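January 17, 2022. Grippers, budget round two

Hongjun wants the equipment list by end of day, so naturally I've spent the morning on fingertip pads. We have two hand-held grippers to a kit and the pads are a consumable, a fact that appeared nowhere in last year's budget. Bravex quotes $33 a set. Szabó quotes less but won't commit to a colour, a thickness or a month.

Where the numbers sit:
Second pair of hand-helds, Brerkora: $2638
Spare linkages and pivot hardware: $1355
Pads, one set to start: $33
Freight to Climerville: $115, which for a parcel that size is cheeky

Jianguo reckons we should skip the second pair and put everything into spares. I reckon one pair shared between two operators is a scheduling hobby. We're both right, so it goes to Hongjun.

Plush toys in a box remain the cheapest test objects we have. Line item: nil. If only the rest of the catalogue were priced like the panda.
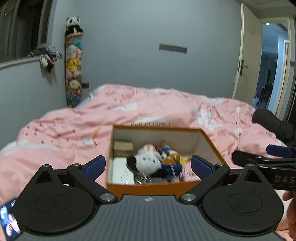
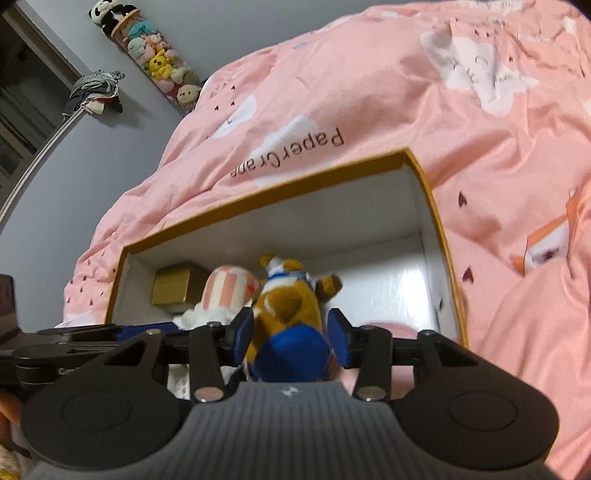
Two-gripper work, plush toys and open box on the bed. Blue pads on both.

Things to settle before I sign anything:
- Are Brerkora's pads interchangeable with what we've got? Their sales bloke said "should be", so no.
- Does the $1355 include the pivot screws? Asked twice. Got a brochure twice.
- Storage. A second kit needs a case and I haven't costed one.
- Lead time. If it slips past May we miss this year's money and I get to write all this out again.

Jianguo is ringing Szabó after lunch. Pads on hold until he's off the phone.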